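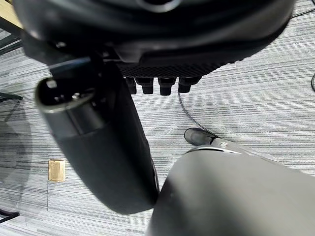 Roya Vahidi told us that the loudest thing in any library is a person trying very hard to walk quietly, and we have thought of her remark many times while writing up this part of the study. Readers at Edotlow hardly ever complained about talk. What they wrote about, often at some length and with real feeling, was feet: heels on the old boards by the door, the squeak of wet shoes in December, the slow creak of somebody going back for one more book.

4.2 Floors and the sense of quiet

We sent out 1000 short forms to ticket holders at the Edotlow and Lenda reading rooms, and afterwards sat down for longer talks with 36 of those who replied. The talks were meant to last 15 minutes each — most ran well over, and we were glad of it. People like to be asked about a room they are fond of.

Boards were loved for their looks and grumbled about for everything else. Carpet was the other way round. Plain carpet was called dull, even by those who would not part with it, while a stripe, such as the grey one in Figure 3, was thought kinder to crumbs and muddy shoes. Soon-im Son felt that a stripe also gives the eye something to follow when a page has grown heavy, and a few others said much the same in their own way. We had not planned to ask about pattern at all, and in a later round we would give it a question of its own.
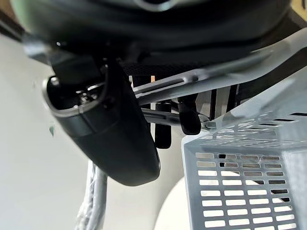 Does carpet make a reading room quieter? It softens footsteps a good deal, but it does very little about voices, which travel over it quite happily unless there are curtains or full shelves to catch them as well.

That gap matters, we think, because several readers at Lenda had hoped that the new carpet would settle the matter of the chatty corner, and were rather let down. Amirhossein Rostami, when we put this to him, moved his chair to the far side of the atlases and reported a much happier winter. Where a library can afford only one change, our talks suggest beginning with the stretch between the door and the desk, where nearly everybody walks, and leaving the quieter bays until later.

Figure 3. Grey striped carpet.

Home Papers Authors Past issues Contact

15 shares 3 comments

Mahsa Soltani
Lovely to see feet taken seriously! Ours has cork down the middle and I would never go back to boards.

Jozefína Brabec
Did you ask anybody about trolleys? The wheels are far worse than shoes where I work.

Kiani
I miss the creak, I must say.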